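Ligue Nisau : le règlement de la prochaine saison de football virtuel se précise

Publié le 05/04/2024

La ligue Nisau, qui réunit 16 équipes de football virtuel réparties entre deux divisions, modifiera son système de sélection des joueurs dès la reprise. La direction sportive de la ligue a accepté de revenir sur les motifs de cette réforme et sur ses conséquences pour les participants.

Le changement principal concerne l'ordre de passage. Jusqu'à présent, celui-ci était établi d'après le classement inverse de la saison écoulée. Il sera désormais tiré au sort, division par division, sur la plateforme Dumel. « Plusieurs équipes assurées de leur maintien alignaient en fin de saison des compositions incomplètes afin d'obtenir un meilleur rang de sélection, indique la direction sportive. Le conseil de la ligue a estimé que cette pratique nuisait à la régularité du championnat. »

La sélection comptera 12 tours, contre 14 auparavant. Les places supprimées seront pourvues par le marché des joueurs libres, ouvert dès le lendemain. Interrogée sur le risque de favoriser les participants les plus disponibles, la direction répond que les offres seront déposées sous pli fermé et dépouillées une fois par semaine. « L'heure de dépôt n'entrera pas en ligne de compte. En cas d'égalité, la priorité reviendra à l'équipe la moins bien classée. »

Le choix automatique est maintenu. Lorsqu'un participant ne s'est pas manifesté dans le délai imparti, l'outil Nina retient le premier joueur disponible de sa liste personnelle. À défaut de liste, il s'en remet au classement général de la plateforme. « Nous recommandons à chacun de déposer une liste, même brève. L'an dernier, une équipe s'est retrouvée avec trois gardiens de but, et le règlement ne permettait pas d'annuler ces choix. »

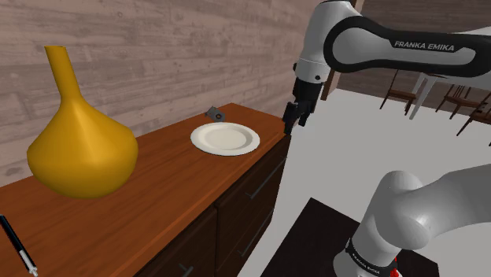
S'agissant des échanges, la date limite est fixée à la fin du mois de novembre. Tout accord devra être confirmé par les deux parties sur la plateforme, les engagements pris par messagerie n'ayant plus de valeur. Le droit de veto des autres équipes est supprimé. « Il était invoqué trop souvent pour des raisons étrangères à l'équité, reconnaît la direction. Un recours motivé restera possible auprès du conseil. »

La coupe Cuvholm conserve sa formule à élimination directe, avec deux joueurs remplaçants par rencontre. Son calendrier sera communiqué aux équipes avec la version définitive du règlement. Les inscriptions se font auprès du secrétariat de la ligue, les équipes déjà engagées disposant d'une priorité de réinscription.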